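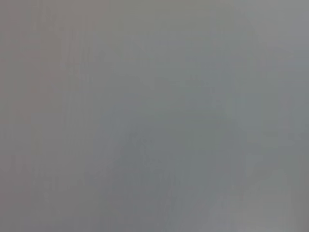

Wrist camera, very close up. Grey and more grey.

Folding cell budget - what would you buy first?

hemline_hal
Posted December 15, 2020
So the money for our little garment folding project came through and I'm thrilled! We get 2,748 to spend before the end of March, and I've been making lists all week. Top of mine is a better wrist camera. The quote from Drestora is 1,190 with the bracket and cable, and I'd love something that gives us more than a grey blur when it's right up against things. After that, fingertips and a lamp.

tumblecog
Congratulations, that's a lovely sum to play with! I'd hold off on the camera though. Any fixed-focus one goes soft at that distance, and the dear ones do it too. What are you folding?

hemline_hal
Children's clothes, mostly denim at the moment. One from the head camera:
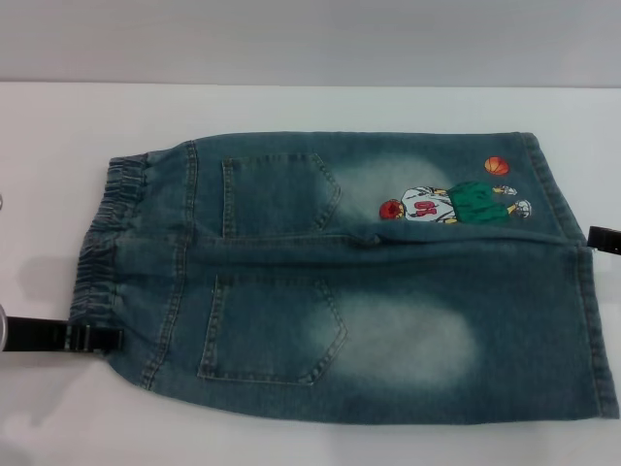

Denim shorts on the white table, a gripper at each end.

tumblecog
Oh, the basketball player is brilliant. And look how much the head view gives you - pockets, stitching, the fold line, all clear. I'd plan the folds from that and spend on fingertips. Kaczmarczyk do a soft pair for 357 and we've been very happy with ours on thick seams.

pegbasket
Disagree, sorry. The head camera is no help when the arm is in the way, and you will want a wrist view for finding a hem. Buy the camera, but try the Cunesex one at 141 first. It focuses closer than you'd expect for the money and you can always move it to another job.

hemline_hal
141?! I had no idea there was anything that cheap. That would leave plenty for the fingertips as well. Does it need its own power lead?

pegbasket
No, just the one cable. Get a spare, they don't like being bent at the elbow.

slowfeeder
Can I be dull and say keep some back? We spent 2,250 on our first order from Skundska and then had nothing left for delivery or a second table top. Elastic waistbands ate our fingertips too, so order two pairs.

tumblecog
Two pairs, yes. Still say camera last!

hemline_hal
Right - two pairs of fingertips, the cheap camera and a spare cable, and the lamp waits till January. Order goes in tonight and I can't wait.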